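Hakidlow Guest Set (mug, round, toothbrush, toothpaste)

Home > Bath > Sets and gifts

$20.00
In stock, ships from our Durley shop
Updated Nov 7, 2019

I've wanted to put this set together ever since my sister-in-law stayed over and had to ask me for a toothbrush at eleven at night. I had one! It was in a drawer under the batteries and it was neon purple and meant for a child. So now there's the Hakidlow Guest Set, which is everything a person needs when they turn up with half a bag packed, and it looks nice enough to leave out on the side before they arrive.

You get four things: the white mug with the pale handle, the tan round with the tree on it, one toothbrush, and one tube of toothpaste (grapefruit, and I'll get to that). They come wrapped in tissue in a plain brown box, and if you tick the gift option at checkout I'll put a ribbon on it and leave the price slip out.
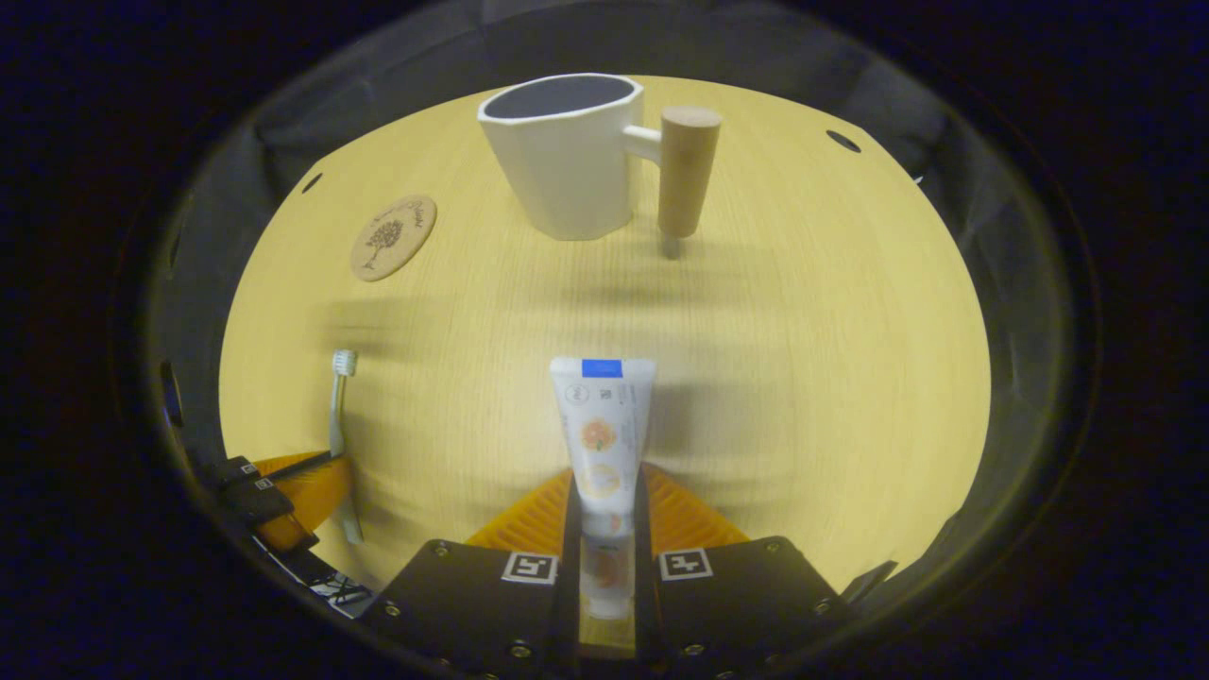 Hakidlow Guest Set: mug, tree round, toothbrush and grapefruit toothpaste.

The mug

My favorite part, so it goes first. It's white outside and dark inside, and I love that dark inside, I'd buy it for that alone. Toothbrush mugs get grubby at the bottom and a white one shows every single speck by Tuesday. The handle is a light color against the white and it's big enough to grab with a wet hand. Plenty of customers tell me they ended up drinking coffee out of it and bought a second one for the bathroom, and that's fine by me! It's safe for drinks. Please wash it by hand though. I put mine through the dishwasher all last winter to see what would happen and the handle came out looking tired.

The round

Small, tan, with a dark little tree and a line of curly writing. Sit the mug on it or sit the soap on it, or do what I do and keep it by the bed under a water glass. The writing is tiny and people write in to ask me what it says, and I'm afraid I just like the way it looks. Wipe it with a damp cloth and stand it on its edge to dry. Don't soak it!

The toothbrush

Medium bristles, slim handle, pale enough to go with any bathroom. I tried a batch from Fitudby with much softer bristles back in October and sent them away again, they were bent flat after two weeks of normal brushing. These have held up a lot better in our house (and we are not gentle brushers).

It's an ordinary adult size. If you need a small head, drop me a line before you order and I'll see what I have in the stockroom. 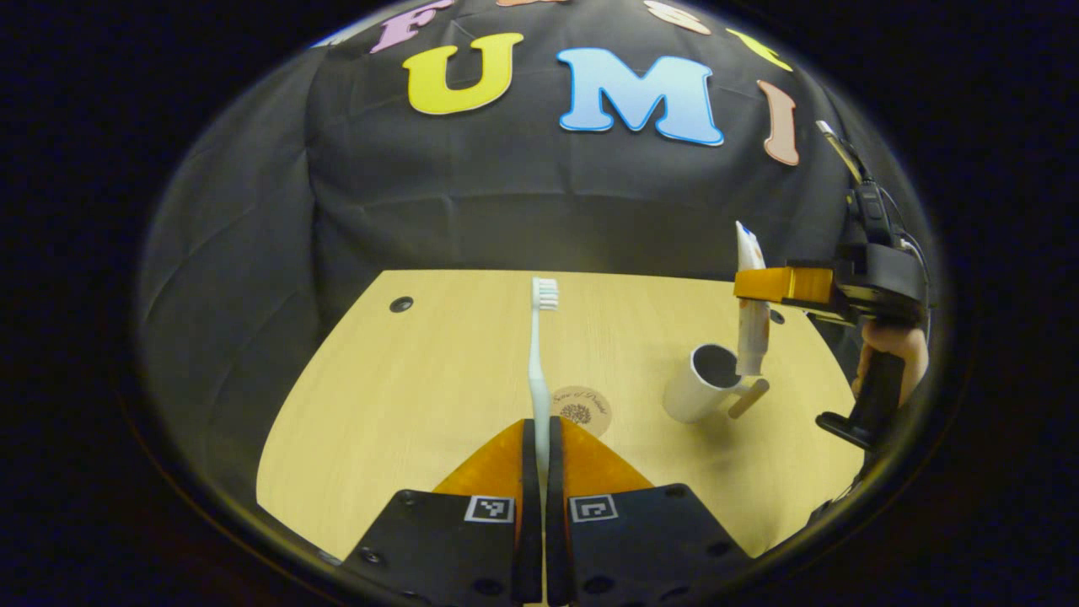
The handle doesn't have a rubber grip on it, by the way. I know some of you swear by those. I find the rubber goes gray and nasty where your thumb sits, so I went looking for a plain one on purpose and it took me ages to find one I liked. It stands up in the mug without tipping it, even with two or three others in there for company.

The toothpaste

OK, the grapefruit. White tube, blue band along the end, grapefruit slice on the side. I was sure I'd hate it. Fruit toothpaste takes me straight back to the dentist when I was six. But this one is sharp more than sweet, and there's still some mint behind it, so your mouth feels clean afterward. My husband has gone back to his regular stuff and says grapefruit is for breakfast. You can't please everybody.

If your guest is a mint-only person, pick "plain mint" from the menu when you order. Same price.

Sizes and bits

Mug: holds about 2 cups of water to the very brim, less if you're sensible.
Round: wide enough for the mug with a little to spare.
Toothbrush: adult, medium.
Toothpaste: full size tube, not a travel one.
Care: hand wash the mug, wipe the round.

Shipping and returns

Orders placed before noon go out the same day from Durley. If you live near the Villanueva store you can pick up there instead and skip the postage, just choose "collect" at checkout and wait for my email before you set off. The mug and the round can come back if you change your mind. The toothbrush and toothpaste can't once the box has been opened, for reasons I think we'd all agree on.

I ordered 2000 of the mugs, which my accountant had some feelings about, so they won't run out any time soon. The rounds come in smaller batches. If the page says "mug only" when you get here, the next lot of rounds is on its way, and you can leave your email in the box below to hear when they land.

Goes well with: Hakidlow hand towel, Hakidlow soap dish, spare toothbrush (single)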